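The Long Life of a Black Sweatshirt

Clothes used to die slowly. Elbows first, then cuffs, then a second life as a dust rag under the sink. Now most of them go out the door in a trash bag while they still have years left in them. Where do they go after that? Spent most of November trying to find out.

Start in Taslow. Old mill town, river on one side, rail yard on the other, a main street with more parking than it needs. The sorting hall sits behind the rail yard in what was once a furniture warehouse. Ultelus runs it. The company buys clothing by weight from charity shops and drop boxes across four counties, sorts it, sells it on. Coats in one direction, baby clothes in another, anything with a stain to the shredder.

You smell it before you get to the door. Fabric softener, basement, a little smoke. A dozen brands of detergent all arguing.

Inside, belts. Bags get slit at one end and the sorters stand along both sides, and it moves fast. Faster than I could follow. A sorter gets a second or two with each piece, maybe three if there's a zipper. Hand goes to the collar, hand goes to the hem, quick look at the armpits, gone. I was given a spot near the end of the belt for an hour and let through a cashmere sweater with a moth hole the size of a dime. They were nice about it.

On the day I visited, 3170 pounds came through before lunch. The supervisor called that slow. A good Monday in spring, after everybody has cleaned out their closets, can double it. In 2020 it has been spring cleaning all year long. People stuck at home looked at their closets and didn't like what they saw. For a few weeks the drop boxes had to be taped shut, and bags piled up next to them in the rain anyway.

Wet bags are the worst. One wet bag can spoil the ones around it, and then it's all rags.

What comes in the most? Not dresses, not jeans. Sweatshirts. Hoodies, crewnecks, quarter zips, the free ones from 5K races and bank openings and family reunions. In one week the hall pulled 2697 of them off the belt, and black was the biggest color by a long way. Gray second. Everything else a distant third.

And black is a problem. Black fades unevenly, so a shirt that looks fine under the hall lights goes brown at the shoulders in daylight. It shows lint. It hides stains until you touch them. The sorters check black by feel as much as by eye - a stiff patch usually means paint or glue, a slick one means cooking oil. Good ones get a pink tag and go in the tall cages. The rest gets cut.

The cutting room is louder and a lot warmer. Zippers off, drawstrings out, cuffs sliced away because the ribbing jams the machine. The drawstrings go into a barrel. I asked what the barrel was for and got a shrug. Somebody always takes them, aparently. Crafters, a guy with tomato plants.

From there the fleece goes to Malabanan, a wiping-cloth outfit eleven miles down the highway, which sells it in boxes to auto shops and print shops and boat yards. Sweatshirt is prized for this. Soft on the inside, tough on the outside, soaks up almost anything. A box of good white fleece rags costs more than some of the shirts did new. Black ones sell cheaper because the dye can bleed when it meets solvent, and a painter doesn't want gray streaks on a white hull.

So that's one road. There's another.

Plokum is a repair shop on the same street as the Taslow post office. Two sewing machines, one steam press, a rack of thread that covers a whole wall. It opened in a bad year for opening anything and it's doing okay. Work comes in through a mail slot, in bags, with a note pinned on. Most notes are short. "Pocket." "Cuff, both." One that hung on the wall when I was there ran to two pages and was about a father's work jacket. They fixed the jacket and kept the letter, with permission.

Nearly 682 pieces have gone across the bench so far, and the shop will tell you which fixes are worth the money. A new zipper in a coat, yes. A ripped side seam, yes, always, it takes minutes. Pilling on a cheap sweater, no, buy a three-dollar shaver and do it in front of the TV. A blown-out crotch in stretch jeans, depends how much you love them.

Hoodies they fix all day long. The kangaroo pocket tears at the top corner, where your thumb hits. The fix is a small bar of tight stitching, plus a scrap of tape behind it if the cloth has gone thin. Done right you can't find it. The shop does it in matching thread unless you ask for something loud, and alot of the younger customers ask for loud.

Care helps more than repair does. Their advice, more or less in the order they gave it to me over the noise of the press: wash dark things inside out, in cold. Half the soap you think. Skip the dryer when there's time, and if there isn't, take them out a little damp. Zip the zippers. Don't hang a heavy sweatshirt on a wire hanger, it grows horns at the shoulders and they don't come out. Fold it. Or leave it on the bed for tomorrow, same as everyone.

I went home and pulled everything out of the closet. It took an evening. One bag for the drop box, dry and tied shut, and three things for the mail slot. The pile I couldn't decide about stayed on the chair until the weekend, then most of it went back on the shelf.

The pink tags, by the way, come off with a drop of lighter fluid. Ask at the counter.
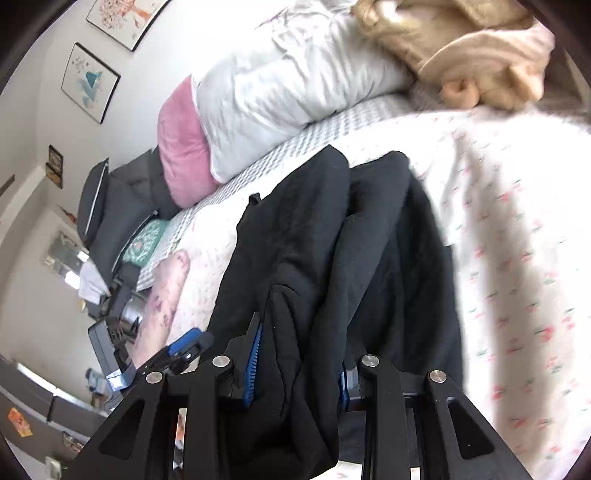 Black, crumpled and on the bed: laundry day.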